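Selling card designs and backgrounds: notes for the evening talk
Draduton print and paper group, April 14, 2024
Speaker: Jacinto Barrera

Put the first slide up while people sit down. Say hello, say who I am. I have been drawing flowers for greetings cards for eleven years and selling them as stock designs for seven of those. Before that I worked in a print shop. Questions at the end, but stop me if a word makes no sense.

Slide 1. What I mean by a stock design

A stock design is a picture or layout that somebody else finishes. I draw the border, the bunch of flowers or the paper texture. The buyer adds the names, the date and the words. I nearly always don't know who they are or what they made.

The buyers I do hear from are small stationers, people making their own wedding invitations, and church or school offices that need a cover for a programme. They want something that opens properly, prints properly and has room for the words. I have lost more sales by leaving too little room than by bad drawing.

Hold up the two printed samples, the crowded one first. Pass them round.

Slide 2. Leaving space

Copy space is the empty part of the design where the text goes. When I started I treated it as whatever was left over once the flowers were in. Now I draw the text box first, in grey, and keep everything outside it until the end.

For a folded card I leave a bit more than half the front clear. For an invitation I leave two thirds, as invitations carry more words than anyone expects. Two families, a venue, a time, a second venue, a reply address. Faustino Alvarado, who prints for me, keeps a dummy invitation with the longest wording he has ever been sent. I drop it into every new layout. If it fits at nine point, the layout is fine.

Leaves can lean into the space a little. Stems shouldn't. A stem running towards a line of text looks like a stray mark once it's printed small.

Ask: who here has had a customer complain about room for the words?

Slide 3. Backgrounds

Plain backgrounds sell steadily all year. Flowers go up and down with the seasons, but paper, linen, wood and stone carry on. They are also quicker to make. A good set of backgrounds takes me two days and a good floral set takes three weeks.

Keep them quiet. The usual fault is too much contrast. A pattern that looks gentle on a screen can fight with black type when it's printed. My test is to set a paragraph in a thin typeface straight on top, print it at actual size and read it at arm's length under a kitchen light. If I have to look twice I lower the contrast and print it again.

Pale tones are safer than dark ones. Home printers struggle with large dark areas, and the fold on a dark card cracks and shows white. I still make dark sets, but I say in the listing that they are meant for a print shop. 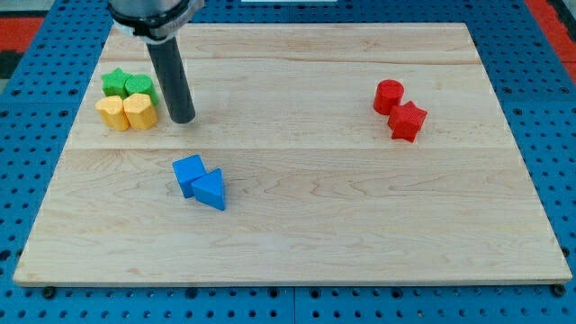
The other thing with backgrounds is direction. Decide whether the pattern runs across or up and down, and make both versions if you can. Buyers will turn a landscape file on its side to suit a tall card, and the light then comes from the wrong place. Saving a proper upright version takes ten minutes and it gets bought.

If the texture is meant to repeat, check the joins. Tile it four times on one page and look at it from across the room. You will see the joins from there when you can't see them close up.

Slide 4. File sizes and margins

Go slowly here. Last time this was the part where people wrote things down.

Work at 300 dots per inch at the largest size you expect to be printed. Add three millimetres of bleed on every side. Keep anything important five millimetres inside the cut line. That includes thin borders. A thin border close to the edge will look crooked if the cut is even slightly out, and the customer will blame the design.

For the small preview picture I make mine 1,000 by 800. It used to be 1,000 by 809, which was the shape of my first card template and had no other merit. The odd nine left a white strip on one of the sites and I took a year to notice it.

Save one layered file and one flat file. Name them in a way you will understand in five years. I have a folder full of things called "roses final new" and I can't tell you which is which.

Slide 5. Titles and keywords

Write down what it is and what it's for. "Border of white daisies, wedding invitation, space for text" does the job. People search by the occasion first, then the flower, then the colour.

Don't list every occasion. I used to put Valentine, birthday, wedding, christening and anniversary on everything. It brought people in, they saw it was no use to them and they left. When I cut each design down to two occasions, the number of views fell and sales stayed level. I was happy with that, as I also got fewer emails.

Check the flower. I sold a set of chamomile as daisies for a whole spring until a gardener wrote to me. She was polite.

Watch spelling for buyers abroad. Grey and gray, colour and color. Put both in the keywords and keep one in the title.

Slide 6. The Figueroa set

This is the worked example. Show the five sheets in order: rough sketch, grey text box, first colour, print test, final.

Figueroa is a set of pink roses with a ribbon along the foot of the card. The first version had the ribbon tied in a bow in the middle. It looked fine on the front, but on the invitation the bow sat exactly where the reply address needed to go. I moved it to the left corner and made the tails shorter.

The pink was the second problem. It printed close to orange on uncoated card. Faustino ran three strips with less yellow each time and we took the middle one. Pass the strips round and ask people which they would have picked. Most groups choose the third, which I think looks cold next to cream paper.

Melon was the companion set, same layout in peach and green. It has sold less well. I put it out in May, too late for summer weddings, and I should have held it back until the new year.

Slide 7. Pricing and permissions

Keep this short. I charge one price for personal use and a higher one for anything that will be resold. Say clearly which is which, in plain words, on the same page as the price. I don't do custom wording for the lower price any more.

Only use what you made or have written permission to use. That covers typefaces as well. If a typeface is licensed to you for your own work, you may not be able to pass it on inside a file. I convert sample text to outlines, or take it out.

Keep your sketches. Manoleck, my spring fern set, was copied by another seller two years ago. I had dated scans of the pencil drawings and the listing came down within a week – without the scans I would have been arguing for months.

Slide 8. What I would do first

If you have nothing for sale yet, make one small set and finish it: a front, an invitation, a plain background to match and a reply card. Print all four. Put them on a table next to cards you have bought and compare them in daylight.

Then make the second set before you worry about how the first is doing. Mine sold two copies in four months. One of those was my sister.

Questions. If there are none, ask about paper weights, someone always has an opinion. Samples can be taken home except for the strips, which I need back.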